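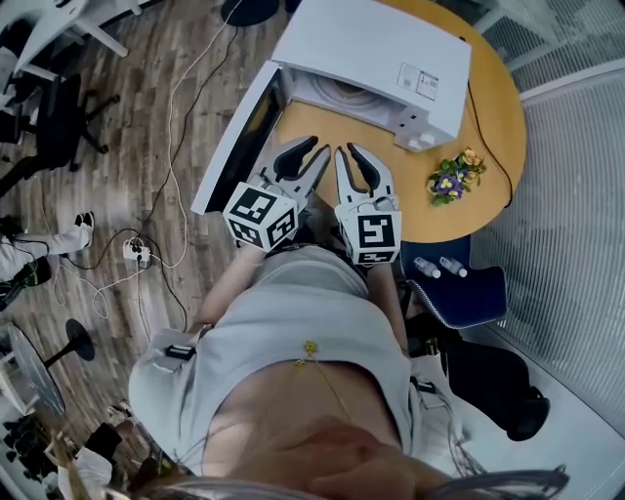

# Rerell 방문 기록: 핸드헬드 그리퍼와 컨트롤러 비교

10월, Flindanthorpe에 있는 Rerell 작업실에 다녀왔다. 우리 팀이 내년에 쓸 데이터 수집 장비를 고르기 전에 후보 제품을 직접 쥐어 보는 것이 목적이었다. 이쪽에서는 나와 Đoàn이 갔고, 그쪽에서는 Timothée Mallet이 하루 종일 같이 있었다. 내부 공유용으로 쓴 글을 조금 고쳐서 올린다. 가격과 계약 조건은 뺐다.

## 가는 길과 첫인상

Flindanthorpe 역에서 내려 버스를 탔다. 정류장에서 작업실 건물까지는 걸어서 금방인데, 건물 입구가 뒤쪽에 있어서 한 바퀴를 돌았다. 다음에 가는 사람은 정문처럼 보이는 쪽으로 가지 말고 주차장을 가로질러 가면 된다. 초인종은 고장이라고 적혀 있었고 전화를 하니 바로 내려왔다.

도착은 오전 9시 반쯤. 방문자 서약서를 쓰고 바로 작업 공간으로 들어갔다. 산업용 로봇 회사의 쇼룸 같은 곳을 예상했는데 사무실에 가까웠다. 작업용 탁자가 따로 있는 방식이 아니고, 일반 가구 위에 가전을 올려놓고 작업을 돌린다. Mallet의 설명으로는 수집 환경을 일부러 정리하지 않는다고 한다. 깨끗한 배경에서만 모은 데이터로 학습한 정책이 다른 방에 가면 성능이 떨어지는 일을 몇 번 겪은 뒤로 그렇게 바꿨다는 것이다. 우리도 같은 문제를 겪은 적이 있어서 이 부분은 길게 물어보지 않았다.

## 비교 대상

만져 본 것은 다음과 같다.

- Cusadow 핸드헬드 그리퍼. 양손에 하나씩 쥐고 쓴다. 밑동에 흑백 사각 마커가 인쇄된 흰 블록이 달려 있다.
- Cusadow의 이전 세대. 마커가 한 면에만 있다.
- 6축 협동로봇 팔에 붙인 같은 계열의 손가락. 조종은 스페이스 마우스형 컨트롤러로 한다.
- 같은 팔을 리더 암(사람이 잡고 움직이는 작은 팔)으로 조종하는 구성.

처음 계획에는 VR 컨트롤러로 조종하는 구성도 있었는데, 베이스 스테이션 하나가 수리 중이라 못 봤다. 나중에 영상을 보내 주기로 했다.

## 전자레인지 과제

오전 대부분을 전자레인지 과제에 썼다. 둥근 나무 탁자에 흰 전자레인지를 올려 두고, 양손 그리퍼로 문을 열고, 안에 물건을 넣고, 문을 닫고, 노브를 돌리는 순서다. Rerell이 내부에서 기준 과제로 쓰는 것 중 하나라고 한다. 문은 힘이 필요하고, 노브는 방향이 필요하고, 안쪽은 좁다. 그래서 장비마다 약점이 다르게 드러난다.

Cusadow부터 했다. 흰 손가락이 안쪽으로 휘어 있고 맞닿는 면은 검은색이다. 손잡이의 방아쇠를 당기면 손가락이 닫히고, 놓으면 벌어진다. 방아쇠 유격이 거의 없어서 손가락이 언제 물건에 닿았는지 손에 바로 온다. 이 점은 기대보다 좋았다. 지난번에 우리가 빌려 썼던 장비는 케이블로 당기는 방식이어서 닿은 느낌이 늘어졌다.

문 열기는 쉬웠다. 한쪽 손가락을 문 가장자리에 걸고 당기면 된다. 다만 문이 열리는 순간 반동이 있어서, 다른 손으로 본체를 눌러 주지 않으면 본체가 같이 돌아간다. 나는 처음에 한 손으로만 하다가 본체를 조금 돌려 놓았고, Mallet이 그대로 두고 계속하라고 했다. 위치가 매번 조금씩 달라지는 편이 데이터로는 낫다는 이유였다. 사람이 물건을 제자리로 돌려놓는 습관이 오히려 방해가 될 때가 있다고 했다.

좁은 내부에 손을 넣는 동작은 조금 연습해야 한다. 손가락을 다 벌린 상태로는 폭이 넓어서 안에서 옆벽에 닿는다. 절반쯤 벌린 상태로 들어가서 물건 앞에서 마저 여는 것이 요령이다. Đoàn은 금방 익혔고 나는 오래 걸렸다. 손목을 꺾는 대신 팔꿈치를 내리고 팔 전체로 들어가면 마커가 덜 가려진다는 것도 Đoàn이 먼저 알아냈다.

노브는 잘 안 됐다. 휘어진 손가락이 둥근 노브를 물기는 하는데, 돌리는 동안 손목이 먼저 한계에 닿는다. 조금 돌리고 놓고 다시 무는 식으로 나눠서 해야 했다. 사람이 맨손으로 할 때는 손가락만 굴리면 되는 동작이니까 평행 그리퍼 계열이면 다 비슷할 것이다. Mallet도 노브 과제의 성공률은 발표 자료에 안 넣는다고 했다.

## 마커 블록에 대해

이번 방문에서 가장 오래 본 부분이다. 우리 내부 논의에서도 계속 나왔던 이야기라 자세히 적는다.

이전 세대는 마커가 한 면뿐이라 손목을 조금만 돌려도 추적이 끊긴다. 현재 것은 블록의 여러 면에 마커가 있어서 한 면이 비스듬해져도 다른 면이 보인다. 직접 해 보니 차이가 컸다. 문을 열 때처럼 손목이 안쪽으로 많이 도는 동작에서 이전 세대는 거의 매번 한 번은 끊겼고, 현재 것은 손이 전자레인지 안으로 깊이 들어갔을 때만 끊겼다.

끊긴 구간은 그리퍼 안에 든 관성 센서로 메운다. 짧은 구간은 눈으로 봐서 어색하지 않았다. 길어지면 위치가 흐르고, 마커가 다시 보이는 순간 궤적이 튄다. 소프트웨어가 이 튀는 지점을 찾아서 빨간색으로 표시해 주는데, 이 기능은 쓸 만했다. 에피소드를 통째로 버릴지 그 부분만 자를지 사람이 고르게 되어 있다.

조명도 확인해 봤다. 창가 블라인드를 올리고 같은 동작을 했더니 블록 윗면에 빛이 반사되면서 인식이 나빠졌다. 무광 필름을 붙인 시제품이 있다고 해서 보여 달라고 했는데, 시제품은 양산품과 블록 크기가 달라서 직접 비교는 안 됐다. 우리 작업실은 남향이라 이 부분은 견적 받기 전에 확실히 해 두어야 한다.

블록이 튀어나와 있어서 좁은 곳에서 걸린다는 문제도 있다. 전자레인지에서는 문틀 위쪽에 한 번 닿았다. 서랍 과제에서는 더 자주 닿을 것 같다. Mallet은 블록을 손목 쪽으로 당긴 버전을 검토했지만 그러면 팔뚝에 가려져서 포기했다고 설명했다.

## 머리 쪽 카메라

그리퍼만으로는 전체 상황을 알 수 없어서 작업자 머리 쪽에도 카메라를 둔다. 작업자의 손과 탁자가 한 화면에 들어와야 하고, 동시에 두 손의 마커 블록이 다 보여야 한다. 렌즈 각도 조정이 생각보다 까다로웠다. 각도를 앞으로 두면 손이 몸 가까이 올 때 마커가 화면 밖으로 나가고, 아래로 두면 탁자 뒤쪽이 안 보인다.

Rerell은 광각 렌즈를 쓴다. 화면에 작업과 상관없는 것이 많이 들어오는데, 학습 전에 따로 자르지 않는다고 했다. 우리는 지금까지 잘라 왔다. 어느 쪽이 나은지 그 자리에서 결론이 나지는 않았다. Đoàn은 자르지 않은 데이터와 자른 데이터로 같은 정책을 한 번씩 학습시켜 보자는 쪽이고, 나도 반대하지 않는다.

개인정보 문제도 물었다. 광각이면 작업자 본인의 얼굴 아래쪽이나 옆 사람까지 찍힐 수 있다. Rerell은 수집 전에 같은 공간에 있는 사람 모두에게 동의서를 받고, 외부로 나가는 데이터는 얼굴 부분을 후처리한다고 했다. 동의서 양식을 한 부 받아 왔다. 공유 폴더에 넣어 두었다.

## 팔로 했을 때

점심 뒤에는 로봇 팔 두 구성을 봤다. 과제는 같은 것으로 맞추려고 했는데 팔이 고정되어 있어서 탁자를 옮길 수가 없었고, 전자레인지 대신 작은 오븐으로 했다. 그래서 아래 내용은 오전 것과 엄밀하게 비교되지는 않는다.

스페이스 마우스형 컨트롤러는 느리다. 한 번에 한 방향씩 움직이는 데는 정확한데, 오븐 문처럼 호를 그리면서 당겨야 하는 동작에서는 직선을 이어 붙인 것 같은 궤적이 나온다. 익숙한 작업자는 훨씬 부드럽게 한다고 해서 시연을 봤고, 부드럽기는 했다. 그 수준까지 가려면 얼마나 걸리느냐고 물었더니 사람마다 달라서 말하기 어렵다는 답이었다. 양손 작업은 이 컨트롤러로는 권하지 않는다고 했다.

리더 암은 확실히 낫다. 잡고 움직이면 팔이 따라온다. 지연이 느껴지기는 하지만 금방 적응된다. 문제는 힘이다. 오븐 문이 걸려 있는지 이미 열렸는지 손에 전해지지 않아서 눈으로 보고 판단해야 한다. 내가 할 때는 문이 이미 끝까지 열렸는데 계속 당겼고, 팔이 보호 정지로 들어갔다. 복구는 티치 펜던트에서 하면 되고 오래 걸리지 않는다. 다만 그 에피소드는 버려야 한다.

팔 구성의 장점도 분명하다. 여기서 모은 데이터는 로봇이 실제로 할 수 있는 동작만 들어 있다. 핸드헬드로 모으면 사람은 쉽게 가는데 팔은 못 가는 자세가 섞인다. Rerell은 수집 후에 도달 가능 여부를 검사해서 거르는데, 부엌 과제에서 걸러지는 양이 적지 않다고 했다. 정확한 비율은 과제별로 차이가 커서 공개하지 않는다는 답을 들었다.

## 숫자로 받은 것

Rerell이 보여 준 내부 대시보드에서 적어 온 것만 옮긴다. 우리가 검증한 숫자는 하나도 없다.

| 항목 | Cusadow (양손) |
|---|---|
| 전자레인지 과제 누적 에피소드 | 1542 |
| 손가락 교체 권장 주기(에피소드) | 500 |
| 배터리 연속 사용(시간) | 8 |
| 세트당 그리퍼 | 2 |

배터리는 제조사 기준값이고, 현장에서는 하루 작업 중에 한 번 갈아 끼운다고 한다. 손가락 교체 주기는 안쪽 면이 닳아서 미끄러지기 시작하는 시점을 기준으로 잡은 값이다. 교체 자체는 나사를 풀고 끼우는 정도라서 현장에서 할 수 있다. Đoàn이 한 번 해 봤고 별문제 없었다. 다만 교체한 뒤에는 벌림 폭을 다시 보정해야 하고, 보정을 빼먹으면 기록된 손가락 간격이 어긋난다. 보정을 건너뛰어도 경고가 안 뜨는 점은 개선해 달라고 했다.

## 소프트웨어

수집 프로그램은 노트북에서 돈다. 화면에 카메라 영상, 마커 인식 상태, 손가락 벌림 값이 같이 나온다. 시작과 종료는 발판으로 한다. 양손에 그리퍼를 쥐고 있으니 발판이 맞는 방법이기는 한데, 발판 위치를 보지 않고 밟다 보니 나는 두 번 잘못 밟았다. 우리 쪽에서 쓸 때는 발판을 테이프로 고정하는 편이 좋겠다.

저장 형식은 문서가 공개되어 있고, 우리 로더로 읽으려면 타임스탬프 부분만 손보면 될 것 같다. 카메라와 그리퍼 사이의 시간 동기는 하드웨어 신호로 맞춘다. 샘플 파일을 받아 왔으니 돌아가서 직접 열어 본다.

불편했던 점은 에피소드 이름을 중간에 바꿀 수 없다는 것이다. 과제 이름을 잘못 넣고 시작하면 끝까지 그 이름으로 저장된다. 나중에 일괄 변경하는 스크립트가 있기는 하다.

## 몸에 오는 부담

이 부분은 문서에 잘 안 나오는 내용이라 따로 적는다. 오전 내내 쥐고 있으면 엄지 아래쪽이 뻐근하다. 방아쇠가 가벼워도 무게가 앞쪽에 쏠려 있어서 손목으로 버티게 된다. Đoàn은 손이 작은 편인데 방아쇠까지 손가락이 조금 모자라서 손잡이를 위로 올려 잡았다. 손잡이 크기는 한 종류뿐이다. 작은 손잡이를 만들 계획이 있느냐고 물었고, 있기는 한데 일정은 없다고 했다.

머리 쪽 장비는 한 시간쯤 지나니 목이 불편했다. 케이블이 어깨에 걸리는 것도 신경 쓰인다. 몸을 돌릴 때마다 케이블이 당겨지지 않는지 확인하게 되고, 그러면 동작이 조심스러워진다. Rerell 작업자들은 중간중간 쉬고, 한 사람이 온종일 하지 않도록 교대표를 짠다. 우리도 장비를 들이면 작업 시간 기준부터 정해야 한다.

## 마커 인식이 끊긴 뒤 복구

오후 늦게 일부러 나쁜 조건을 만들어서 해 봤다. 한 손 블록을 다른 손으로 가리고 잠시 있다가 치우는 동작, 탁자 아래로 손을 내렸다가 올리는 동작, 두 그리퍼를 바짝 붙이는 동작이다.

앞의 두 가지는 예상대로였다. 가려진 시간이 짧으면 복구가 매끄럽고 길면 튄다. 바짝 붙이는 동작에서는 좌우가 바뀌어 인식되는 경우가 한 번 나왔다. 마커 번호가 서로 다르니 이론상 바뀔 수가 없는데, Mallet이 로그를 보더니 한쪽 블록에 다른 세트의 마커를 붙여 둔 것 같다고 했다. 확인하고 메일로 알려 주기로 했다. 우리가 살 세트에서도 납품 때 번호표를 대조해야 한다.

## 돌아오면서 정리한 것

Đoàn과 돌아오는 기차에서 이야기한 내용이다.

부엌 가전 과제를 많이 모으는 것이 목적이면 Cusadow 쪽이 맞다. 속도가 빠르고 장소를 옮기기 쉽다. 나는 전자레인지 과제 한 번을 끝내는 데 팔로 오븐 과제를 할 때의 절반도 안 걸린 느낌이었다. 재지는 않았다. 정밀한 삽입이나 조립을 할 거라면 리더 암 구성을 따로 봐야 한다. 스페이스 마우스형은 후보에서 뺀다.

노브처럼 돌리는 동작은 어느 구성에서도 만족스럽지 않았다. 과제 목록에서 노브 조작을 뒤로 미루거나, 버튼식 기기로 바꾸는 방법이 있다. Đoàn은 손가락 끝에 끼우는 보조 부품을 출력해 보겠다고 한다. 손가락 도면은 Rerell에 요청해 두었다.

남은 일:

- 샘플 파일을 우리 로더로 열어 보고 타임스탬프 차이 확인 (나)
- 무광 필름을 붙인 블록을 빌릴 수 있는지 문의 (나)
- 손가락 도면 받으면 노브용 보조 부품 설계 (Đoàn)
- 자른 영상과 자르지 않은 영상으로 비교 학습 (Đoàn)
- VR 컨트롤러 구성 영상 받기
- 동의서 양식 번역
- 마커 번호가 섞인 건 회신 확인

대여는 한 세트 단위로 가능하고, 대여 기간에 손가락 여분이 같이 온다. 대여품은 전시용으로 쓰던 것이 올 수도 있다고 하니 받자마자 손가락 안쪽 면 상태부터 봐야 한다. 작업실을 비워 둘 수 있는 주가 정해지면 신청서를 보내겠다.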